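Home Robot Practice Group, September meeting
Minutes, as agreed by those attending

The meeting opened at 4 p.m. in the upstairs room at Clitholm, with 19 members present and a good many more listening in on the line. The chair thanked everyone for coming back so promptly after the summer and apologized for the length of the agenda, which had grown a little every time somebody wrote in.

1. Last meeting's minutes
Accepted, with one spelling put right on the second page.

2. Draft guide, soft furnishings section
Most of the afternoon went on this, and the discussion was a very good one. The draft says that a home robot should be tested in simulation around sofas and armchairs before it is allowed near a real one. Cemov asked what counts as a sofa for this purpose, and there was some friendly back and forth. It was felt that a bare block with a seat and a back is too easy, and that test rooms ought to have padded arms, dark upholstery and at least one loose pillow.

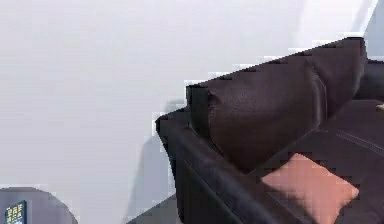
The Cultar members were happy with that but wanted the wording on contact made plainer. As drafted, a robot "should avoid undue pressure" on upholstery, and several people said they would not know how to check such a thing. Agreed to replace it with a stated force limit, to be declared by the maker and printed in the test report. Clause 39 will be reworded to match.

3. Test runs
Srithong reported on 722 simulated runs completed so far, out of a planned 3,000, and kindly offered to share the logs with any member who asks. A question was raised about whether failed runs should be listed one by one. After a long and good-humored discussion it was agreed that they should, with the room layout and software version given for each.

4. Any other business
Members were reminded to use the new comment form, even for small points. Cultar will host next time and promises better coffee.

The meeting closed at 6:15 p.m.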